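Subject: Re: [gripper-users] Jaw opening reads wrong after a few hours of handheld recording

Halima Abubakar wrote on 06/07/2022:

We have a pair of the handheld units and are seeing the opening width go bad during long sessions. At the start of the day both units read zero with the pads touching. By the afternoon the right one reads 2 mm or so with the pads touching, and sometimes it jumps back to zero by itself in the middle of an episode. The left one is fine.

We have swapped the cable, reflashed to the current Citach build and done the zero routine again. The zero routine helps for a while and then the offset comes back. Has anyone else had this? I would like to know whether it is the encoder before I send the unit back. We are recording with soft objects, if that matters.

Halima

End of quoted message.

Halima,

We had the same thing at Hurnholm and it was not the encoder. We sent one unit back in February on that theory and it came back with a note saying no fault found. The offset was there again within a week.

The cause on ours was a pivot screw. It had backed out by less than a turn, which was enough to let the linkage sit at a slight angle under load. The encoder reads the drive side and the pads are at the other end of the linkage, so any play in between shows up as an error in the width. When you let go of the trigger the linkage could settle in either of two positions. I think that is the jump you are seeing.

Soft objects do matter. With a rigid block the operator closes until it stops and holds there. With a plush or a squishy toy there is no clear stop, so people keep squeezing, and they squeeze harder when the thing starts to sag. Our task was picking toys off a blanket and putting them in a cardboard box, one operator with a unit in each hand. That is a lot of open and close cycles with a side load on the pads, and the side load is what works the screws.
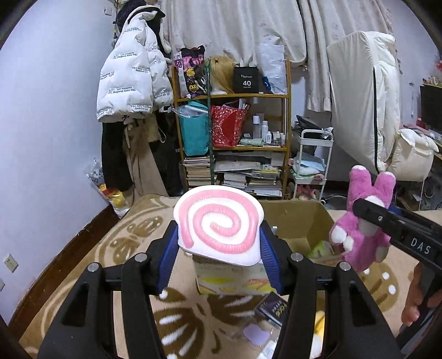 What made it hard to find is that nothing looks wrong from outside. The screw head was still close to flush. We only found it when one of the operators said the right unit felt "clicky" on release, and I held the jaw by the pad and rocked it sideways. There was play I could feel but not see.

So before you send yours back I would do the following, with the unit powered off and the battery out:

Hold the body in one hand and the tip of one finger in the other. Push sideways, across the direction the jaw moves. Do this for both fingers on both units, so you have the good one to compare against.

Put a paint pen mark across each pivot screw head and the bar next to it. Record as normal for a session and look at the marks again. On our bad unit one mark had moved clearly after a single session and the others had not.

Look at the pads while you are there. If one pad is worn more on one edge than the other, the finger has been running crooked for some time.

Please do take the battery out. This is the other reason I am writing to the list and not only to you. When I first rocked the jaw on ours I had left it powered, and the firmware took the movement as a trigger pull and drove the jaw closed on my finger. I had a bruise and nothing worse, but the unit did not back off until I pulled the battery. I reported it to Citach. They say the hold behavior is as designed when the unit is in record mode, and that the jaw should release after the trigger is pulled and let go once. That may be so, but it is not what you think of with a finger in there. We now have a rule that nobody puts a hand between the pads with the battery in, and that includes picking lint off them.

On the fix. We took the loose screw out, cleaned the thread, and put it back with medium threadlocker. Then we did the same for the other three on that unit, and after that on the second unit as well. Do not use the high strength kind, you will want to get these out again. Tighten until the play goes away and the finger still falls under its own weight. If you go past that the linkage binds, and you get a different error where the width lags on opening. I did this on the first try and had to redo it. Leave it overnight before use. 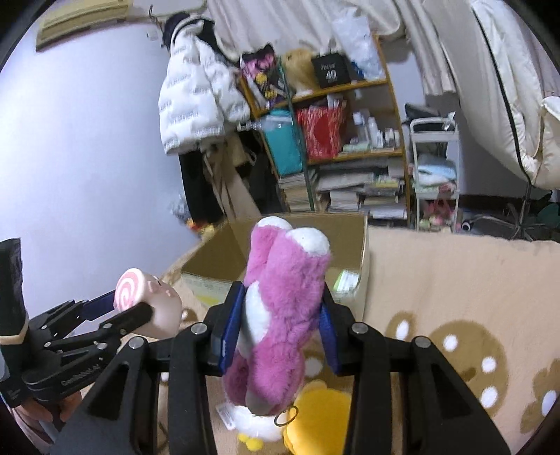 The hardware took an evening. The data was the larger job. By the time we knew what was wrong we had 281 episodes from that unit and no record of when the screw began to move. The zero routine had been run several times in between, so the offset was not even in one direction. Some files read too wide and some too narrow.

We ended up using Barasa to go through them. It will plot width against time for a whole folder, and the thing to look for is a step in the width during a stretch when the gripper is empty and the trigger is released. A good file goes back to the same open value every time. A bad one has two open values and moves between them. On that test 123 of ours were bad. We dropped all of them from training. One of our people wanted to correct them with a fitted offset, and we tried it on 10 files, but inside a grasp there is no way to tell which of the two positions the linkage is in. With plush the true width at contact is whatever the operator made it, so you have nothing to check against. I would not spend time on that.

The first policy we trained had the bad files in it, by the way, and the symptom was that it let go early on the way to the box. We had put that down to the toys being slippery and had ordered a set of the softer Brasik pads. They arrived after the fix and are still in the bag. I can't say whether they are any better.

What we do now is short. At the start, at lunch and at the end, the operator closes each unit on nothing, holds, opens fully, and repeats that three times with recording on. Those files go in a separate folder. If the open or closed value has moved by more than half a millimeter from the morning one, we stop and check the screws, and we only have to throw out the files back to the last good check. The paint marks stay on permanently. Since we began this we have had one more screw move, on the left unit this time, and lost half a day of files.

Two things I don't know and would like to hear about from anyone on the list. One is whether the newer units ship with threadlocker already on the pivots. Ours were dry from the factory, both of them. The other is whether the jaw closing in record mode has happened to someone else, and on which build. If there are a few of us I will send it to Citach again with the build numbers attached.

Halima, if you find no play at all in the right unit then I am wrong and it may well be the encoder. In that case send me one of the files with the jump in it and I will compare it with ours.

Regards,
R.
Hurnholm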